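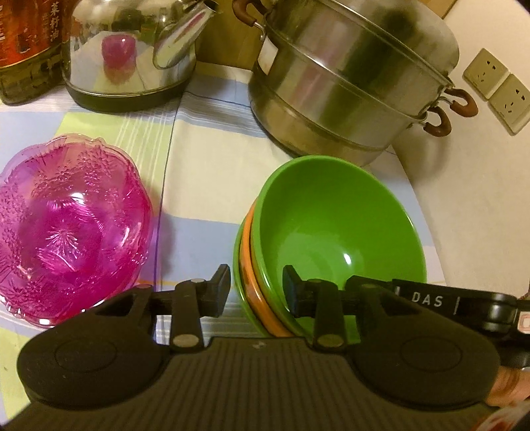
Nurken Swap Shelf Gets a Whole Table of Bowls

Posted December 9, 2019

If you've been by the Mellen community room lately you already know the swap shelf has outgrown itself. I stopped in to drop off a casserole dish I never use (I swear I was only dropping off) and ended up staying most of the afternoon, because the dishes have been moved over to a table and it was bowls, bowls, bowls.

The first thing I went for was the pink glass one. I have a weakness for pink glass, my grandmother kept peppermints in hers, and this one is closer to magenta, see-through, with a wavy rim and a raised pattern all over it, starbursts and leaves and flowery bits. When the light comes through it just glows! I picked it up and put it down more times than I'd like to admit. Piret Liepiņa, who sorts the kitchen things, thinks the bowl came in with a box from a house on Liang Street, but the box had no name on it, so if it was yours and you want to tell us its history, please do. I asked if it was old. She said she has stopped guessing at glass ever since she got excited over a cake stand that still had the store sticker on the bottom.

Then there's the stack with the green bowl on top. That green! Fresh-cut-lawn green, and shiny on the inside. Gaëtan Arnaud wanted it for salad and Baiba Kļaviņa wanted it for bread dough, and they went back and forth over it until Baiba remembered she has a perfectly good dough bowl at home. I don't know that it's settled. When I left it was still on the stack.

The shelf started in March as one bookcase by the coat hooks, mostly mugs and paperbacks. The kitchen stuff took over during the summer and by the fall there were pie plates on the windowsill. Ivars Kalniņš finally dragged the long table out of the back closet and said the dishes could live there through the holidays, as long as everybody stacks by size and doesn't put the heavy ones on top of the glass. Please stack by size. He did say it twice.

How it works, for those who haven't been: you bring something clean and not chipped, you take something home. You don't have to trade one for one. There's a coffee can for anyone who feels like leaving a dollar or two, and that goes toward the new shelving. We were $39 short last week and Indrek Butkienė tells me we're now only $3 short, so somebody has been generous. The shelves are coming from Zoveo and should be up after New Year's.

A few things Piret asked me to pass along. She has plenty of coffee mugs, truly plenty, so hold on to those for now. What she'd love is serving bowls, the bigger the better, and lids that match something. Baking pans always go fast. If you have Christmas plates you're tired of, bring them now, please, and not in January! And wrap your glass in newspaper or a dish towel. You'll get the towel back if you put your name on it.

The room is open from 10 to 3 every weekday and the table will stay out through the end of the month. Parking is in the side lot, and the front steps get slick, so use the ramp if it's icy. There's usually coffee on.

As for me, I came home with two bread pans and a gravy boat, which my husband has already asked about. I left the pink bowl where it was. If it's still there next week I'm not making any promises.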